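Tray and Table Setting Notes: README

Version 3 of the notes, June. Kept by Agata Monti. Corrections from Mohandas Chettiar are folded into the text where I agreed with them and listed near the end where I didn't.

What this is

A folder of photographs and short text notes on how people lay out crockery for small meals at home: breakfast, a late snack, tea for one or two. There are 500 notes. Each note covers one layout and says what was on the tray or table, what the surface was, and where the plate, cup or mug had been put. Most layouts use a tray. Some have only a placemat, and a few have nothing under the plate at all.

The folder was started because the advice on setting a tray, in print and on packaging, is mostly repeated from one place to the next and I could never find where it came from. Plate in the middle, cup at the upper right, handle at four o'clock. Says who? I wanted a pile of ordinary kitchens to hold against it. Whether this pile is good enough for the job is another matter, and I have my doubts, set out further down.

What is in the folder

notes.txt has one entry per layout, separated by a blank line.
photos/ has the pictures, one per layout.
surfaces.txt has the list of words used for worktops and tables.
crockery.txt has the list of words used for plates, bowls, mugs, cups, trays and mats.
changes.txt is what it sounds like.

The collection was made in three batches, named after where they came from. Istport is the largest and the most mixed. Skaltusari is mostly flats with narrow worktops, so there is a lot of crockery pushed up against walls. Peñalver is the smallest, with 30 layouts, and I would not draw anything from it on its own. Mohandas thinks I should have left Peñalver out altogether. It stays in for now.

How a note is written

Every note has the same fields, in the same order: surface, base, plate, drink, other, remarks.

Surface is the worktop or table. Use a plain word for the material if you are sure of it and a colour if you are not. We had far too many entries in version 1 that said "marble" for anything pale and shiny.

Base is the tray, mat or cloth. Write "none" if there is none. Do not leave it blank, as a blank could mean nobody looked.

Plate is the plate or bowl, with its position on the base given as left, middle or right, and back, middle or front. These are taken from where a person would stand at the front edge of the worktop.

Drink is mugs, cups and glasses. Say whether they are on the base or off it. This turned out to be the field people got wrong most, usually by assuming that a mug near a tray belongs to the tray.

Other is cutlery, napkins, jars and so on.

Remarks is free text. Please keep opinions about taste out of it. I have had to remove "ugly" more often than I would like.

Fields that caused arguments

Empty plates. A plate with no food on it is still a plate and gets a full entry. One contributor wanted to drop all of these on the grounds that a meal without food isn't a meal. I don't accept that. The folder is about layout, and food hides more of the layout than it shows.

Mug handles. The advice is very firm about which way a handle should point, and I was prepared to find that people follow it. I can't say they do. I can't say they don't either. Many of the mugs were off the tray at the back of the worktop, which tells you nothing about where the drinker would want them. Handles are therefore recorded only as facing front, back, left, right or out of sight, and I make no claim beyond that.

Printed trays. This is the one I keep going back to. A tray with a drawing on it is sold on the drawing, and the drawing goes wherever the maker fancied putting it. The theory, which Mohandas is fond of, is that people set the plate down so as not to cover the picture. It sounds reasonable and I would like it to be true. What I have is a number of layouts where the plate is away from the picture and a number where it sits right on top of some poor animal's face. Against that, plenty of people with plain trays also put the plate to one side.

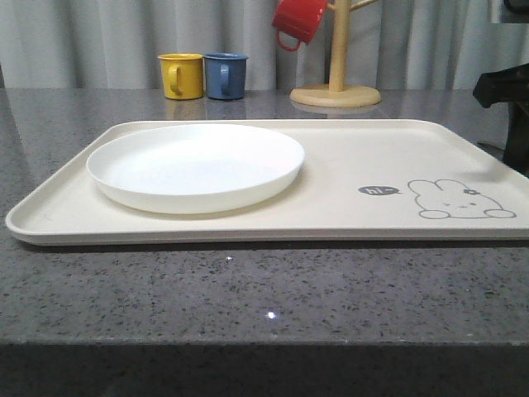
So the field for prints says only three things: is there a print, is it covered, partly covered or clear, and which part of the tray is it on. If you want to argue that the plate was moved to spare the rabbit, you may, but you'll need something better than a photograph to do it with. A plate at the left and a rabbit at the right is a position. It is no evidence of manners. Words printed on the tray go in remarks, spelled as printed, even where they are only a "hi~" in a speech bubble.

Colour words

We use cream, white, grey, black, brown, yellow, orange, red, pink, green, blue and purple. Add "dark" or "pale" if it helps. "Mustard" is allowed for glazes after a long exchange of messages that I won't repeat. "Natural" is not a colour. Neither is "Natel", which is a range name that crept in from one household's catalogue and had to be taken out of 31 entries by hand.

Shiny surfaces get the word "shiny" in remarks. Polished stone picks up small bright spots from lamps, and an early reader logged several of these as crumbs. They have been put right as far as I know.

What I don't trust

The people who sent layouts knew they were sending layouts. I asked them to leave things as they were and I doubt that all of them did. There is less clutter in these kitchens than in any kitchen I have stood in.

Trays are over-represented. I asked about trays, so I got trays.

Left-handed and right-handed people are not marked. Mohandas points out that this makes the handle field nearly useless, and he is right.

Corrections I did not take

Mohandas wanted "back left" and "left" merged, to make the tables tidier. Kept apart.

He also wanted a field for how many people the layout was for. Two mugs may mean two people, or one person who hasn't put things away. There is no way to tell from the notes, so there is no field.

Use

Use it for whatever you like, and say where you got it. If you quote a share or a percentage from it, please give the batch as well. Send mistakes to Agata with the note number in the subject line.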